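Home | Kitchen | Workshop | Cleaning | Gadgets | Ask Markos

Filed under: Gadgets We Borrowed, Light Switches and Outlets

So I've had the Draststead home arm service for most of January now, and a bunch of you asked for tips before you sign up, so let me get these down while they're fresh!

Quick recap: Draststead rents you time with a robot arm and a setup person (mine was Evdokia Mitsotakis-Vlachou, very patient with me), and you teach it small chores. I picked light switches. My mother can't reach the ones in her hallway from her chair, and I wanted to see if it was worth the money before I talked her into it.

Wipe the switch plate first. Dark plates show every greasy fingerprint, and a slick one isn't much fun for rubber tips either. A damp cloth with a drop of dish soap, then dry it well. Turn the power off at the breaker if you're going to be rubbing near the edges.

Check your screws. One of my plates had been wobbly for years (I know, I know) and I'd never noticed until something pressed it in exactly the same place 10 times in a row. Snug is enough -- crank on a plastic plate and it cracks.

Keep the door out of it. Figure out how far your door swings and put a wedge under it before anyone starts. I used the old Sfakianakis rubber one from the garage.

Run cords along the wall and tape them down. I tripped twice before lunch on the first morning.

Do your practice runs slow. Evdokia set ours at the lowest speed and I got impatient and asked for faster, and we ended up back at slow anyway.

Would I pay for it? For switches alone, no. A stick-on remote switch from Vevuvar does the job for a tiny fraction of the price, and I'll probably get my mother 2 of those. But if you've got a longer list of chores, the teaching part is a lot easier than I expected -- I had it lined up on the plate by myself on the second afternoon. 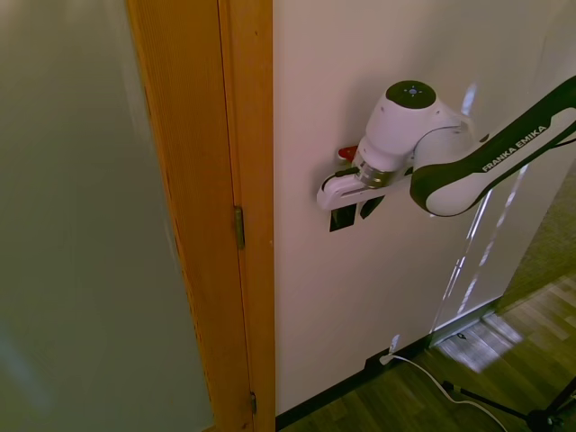 Fingers down at the black switch plate, next to the door.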